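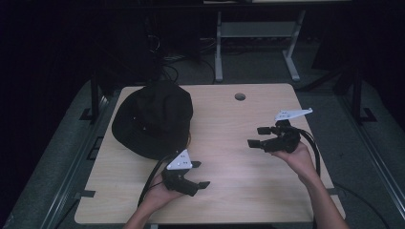

Natport 3 review: a small command line tool for saving web pages

Posted 2024-07-31

I have used Natport for the last few months to save web pages as PDF and as PNG from a Windows computer. Before it I had a paid program with a big window and many buttons, and my license was ending, so I looked for something smaller. Natport is free for personal use. It has no window at all. You type a command, you give an address and a file name, and it writes the file.

Installing

The download is one zip file. You unpack it in any folder and it works from there. I have put mine in C:\tools\natport and added this folder to the PATH, so I can call it from everywhere. It does not ask for administrator rights and it does not add itself to the startup programs. If you want to remove it, you delete the folder. There is also a settings file which it makes in your user folder at the first run, and you must delete this one by hand. The manual mentions it only on the last page.

Basic use

The shortest command is this:

natport https://example.com page.png

With this you get the whole page from top to bottom in one picture. If you write page.pdf instead, you get a PDF with real text in it, which you can search and copy. The default width is that of a normal desktop window. I change it almost every time with the option --width 600, because I read the saved pages on a narrow tablet and I like the mobile layout more. You can set the height also. With --width 600 --height 600 it makes a square picture of the top part only, and this is good for thumbnails.

Saving many pages

For me this is the best part of the program. You make a text file with one address on each line and you call natport --list pages.txt. I gave it the full archive of an old forum which I was afraid to lose, 1327 addresses. It worked through the night, and in the morning I had the files and a log. 10 pages had failed, and the log said for each of them what was wrong. Mostly the server did not answer in time. I ran the list again with the option --only-failed and then I had everything.

What I miss in the list mode is a pause between the pages. Some websites do not like it when you ask for so many pages quickly, and they block you for a while. You can write a small batch file with a timeout command in it, as I did later, but an option would be nicer.

Problems

Pages that load their pictures only when you scroll are difficult. Natport has an option --scroll which moves down the page before it saves, and on most news websites it helps. On some shops I still got gray boxes where the products should be. A longer waiting time with --wait made it better but not perfect.

Cookie banners are in the picture if you do nothing. There is an option --hide, where you write the name of the element that should disappear, but you need to know a little CSS for this. For a person who does not know it, the option has not much value.

Pages behind a login are possible only if you export your cookies from the browser. I tried it one time with success. I do not feel good about having this file on my disk, so I deleted it after.

Compared with others

I have also tried Savberg and Camesetti. Savberg is a browser extension, easy to use, and it saves the page exactly as you see it, with the login and without the banner you already closed. But it saves one page at a time and you must click for each one. Camesetti can do lists too and has the pause that I want, but the free version puts a line of text at the bottom of each PDF. Maihi I cannot judge well. It did not start on my older laptop, and the error message had only a number.

Should you take it?

If you save a page now and then, take Savberg or use the print function of your browser. If you have long lists and you are not afraid of the command line, Natport does the work well and uses little memory. The website of the program says that the next version comes in August, with an option for the pause. I will install it and add a few lines to this review when I have tested it on the same list.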